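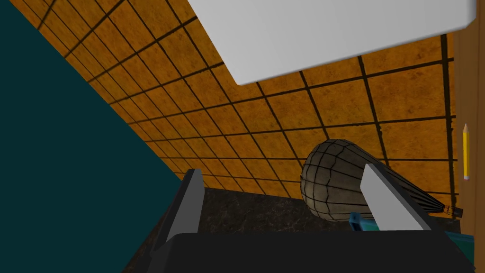
Do we need more examples of the whisk pickup before we train again? We do, and we agreed to go up to 1075 for the simulated kitchen, counting only the ones that pass review.

Minutes, Bendon kitchen group, 07/10/2023
Taken by me, Annelies Jansen. Also in: Javiera Barrientos, Thijs Schouten, Bongani Du Plessis. Jennylyn Espiritu joined for item 2 and had to run.

1. Where we are
Thijs read out the totals. We have 900 examples through review and 49 sitting in the queue with a question mark on them, mostly runs where the operator stopped halfway and started over. Javiera wants those kept but tagged. I said fine, as long as the tag goes in the same day, and I'm writing that down because last time it didn't (my fault too).

2. Approaches
We spent way too long on this one! Most of our operators come in from the same side, so the model only ever sees the one habit. Bongani put up the wrist view of the gripper open with nothing between the fingers, and we talked over whether a run should start there or further back. I like further back – more of the reach gets recorded. Jennylyn is worried about long, dull starts where the arm barely moves. We settled on trimming the idle part and leaving the reach alone.

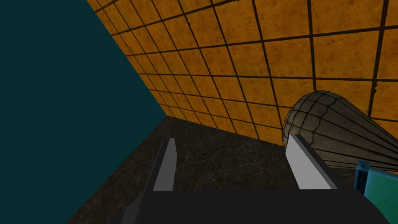

Javiera said she would still take a clumsy approach that recovers over a smooth one, and asked that reviewers stop throwing those out. Thijs wasn't so sure, as the last batch had plenty of wobble in it already. No vote. We'll try 12 clumsy ones, tagged, and look at them together.

3. Colors and surfaces
Short item. Bongani can swap wall and counter finishes between runs now, and will do it per batch and keep a list in the Nuva folder.

4. To do
Thijs: clear the question-mark queue.
Javiera: rewrite the review note about restarts.
Bongani: trimming script, then the finishes list.
Me: ask Jistholm for two more operator slots in July.

Next meeting same room, unless the Verhoeven people need it again.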